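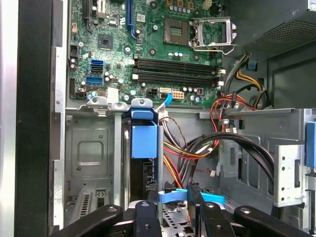
8th December

Chapter 6 again. Our man is in the prison at Dundance, nineteen years old by his own account and twenty-two by his sister's, and he has just agreed to inform on the movement his father helped found. He agrees in a single paragraph. He then spends four pages on the soup.

I've been paid to fact-check this book, and the soup is the only thing in it I can fully stand behind. Two other former prisoners wrote about it, in the same injured tone. For everything else I have his word, the word of people who would like him dead, and a government summary with most of its nouns blacked out. I put a query in the margin next to "I felt nothing when I signed" and then took it out again. Not my department.

The trouble is the dates. He says he met his handler in January, in the back of a tire shop in Sindik, with snow on the ground. Snow in Sindik would have made the papers. I went through a month of the papers this morning and what made the papers was a dispute over bus fares. So either it was a different month, or a different town, or he has put in the snow the way people do when they're remembering something cold. I wrote "Snow? Please confirm" and felt like a customs officer.

Fenolow want the whole manuscript back before the holidays. Their email called it "basically clean." It is 980 pages with the notes, and the notes were plainly done by somebody who had been promised they wouldn't have to do any. Note 70 says "see above." Above is a photograph of a goat.

What gets me is how little he says about his father. The old man ran half the movement out of his kitchen, gave speeches that people were still quoting at funerals years afterward, and here he mostly comes in from the yard and asks who has moved his glasses. I can't decide whether that's tact or guilt, or a son who truly wasn't listening. The publisher would like more of the father – they've said so twice – and I can see why, he's the reason anyone will pick it up. But the glasses are the bit I believed.

Walked down to Kennedy Street after lunch to return the library's copy of the rival memoir, the one by the cousin who stayed in. Same raid, same night, same stairwell. In the cousin's version our man is hiding under a bed. In ours he is on the roof, being calm. I have been up that building in both books so often now that I could find the fuse box. The librarian asked if it was any good and I said the middle was strong, which I say about everything.

Back to it until the light went. Got as far as the first payment, which he says he gave to a beggar outside the station, all of it, at once. Every informer's memoir I've worked on has that beggar. He must be doing very well by now. Left it alone, apart from a comma.

Roughly half the queries are typed up. Tomorrow the border crossing, which has three maps, and the river on the wrong side in two of them. Must buy coffee, and answer my brother, who wants to know if I'm working on anything fun.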